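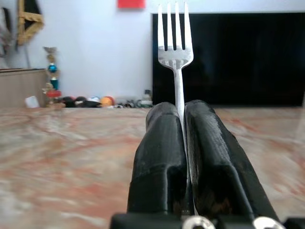

Print this chapter | E-mail this chapter

Chapter 2
Laying and Clearing a Small Table

Start with the table, cutlery comes later. Folding tables are fine for this unit – check the legs are locked, wipe the top, wipe the edge band too. People forget the edge. Patterned tops hide crumbs, so look across them from low down, not from above.

Lay spoon and fork side by side, handles towards the diner. Bowls of both facing the same way.

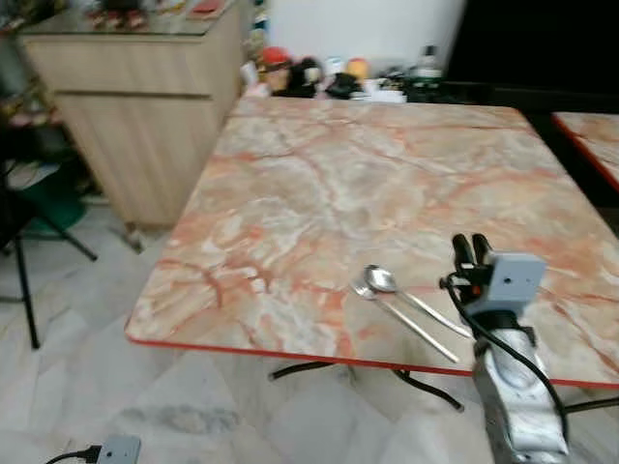
2.1 Bowls and cups

Steel bowls nest. Small one inside the larger, always, and carry the pair by the outer rim. A plastic cup goes to the left of the bowls in the Kandpal layout, to the right in the Steller one. Either is accepted in the practical, but dont mix them on one table.

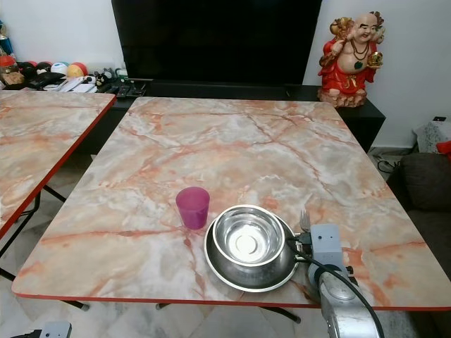
Keep fingers off the inside of anything that food or drink will touch. Marks are taken off for this every January.

2.2 Clearing

Clearing is quicker than laying and gets done badly. Bowls first, then cups, then cutlery. Fork and spoon can go together, picked up in one grip.
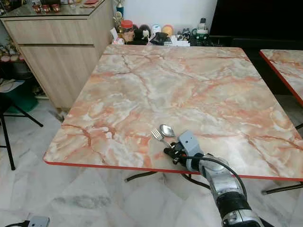 Handles are the only part you should touch when clearing. Bring them close first, so that they meet at one end like the fork and spoon here, and the heads can stay spread apart. Then lift. No scraping accross the top – it dulls the gloss.

Exercise sheet 35 covers both layouts.

Contact: Sanow Learning, ext. 491 | © Sanow | Back to top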